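Fahy library reading room to reopen with fewer seats

May 30, 2020

The reading room at the Fahy town library will open its doors again next month, with shorter hours and a limit on how long each visitor may stay. 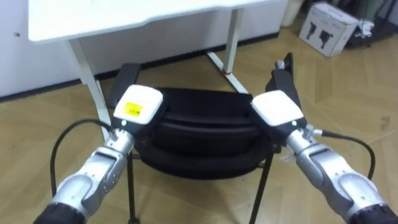 Head librarian Viorica Georgiev told the town board that the first weeks will be for pickup and short visits only. Readers will be able to return books, collect holds and use the copier. Story hour, the chess club and the evening language classes stay on hold until fall at the earliest.

The room normally seats 69. Under the new plan, every other place at the long tables will be closed off, and the armchairs by the magazine racks will go into storage. Visits are limited to one hour. Masks are required for anyone over the age of five.

Returned books will sit in the basement for three days before they go back on the shelves. Georgiev said there are 800 items still out from before the closure – most of them children's books – and that no late fees will be charged on any of them. The book drop on the Julline Street side will be emptied twice a day.

"Please don't bring everything back on the first morning," she said. "We have room for a few carts down there, and that is all."

The board also approved $600 for hand sanitizer stands and floor markings. A request for new window blinds was put off to the November meeting. Board member Edin Kos asked if the blinds could be paid for out of this year's repair budget, but the money has already been set aside for the roof over the back stairs.

Marisol Lozano, who runs the children's section, will keep posting her read-aloud recordings through the summer. The summer reading program will go ahead by mail. Families can sign up by phone and will get a reading log and a packet of activity sheets. There are 200 packets, and they will be sent out in the order that names come in.

Hours will be 10 a.m. to 2 p.m. on weekdays, with the first hour kept for readers over 65 and those with health concerns. The library will be closed on weekends for now. Holds can be placed by phone or through the online catalog – a library card number is needed for both. Cards that ran out during the closure have been extended to the end of the year.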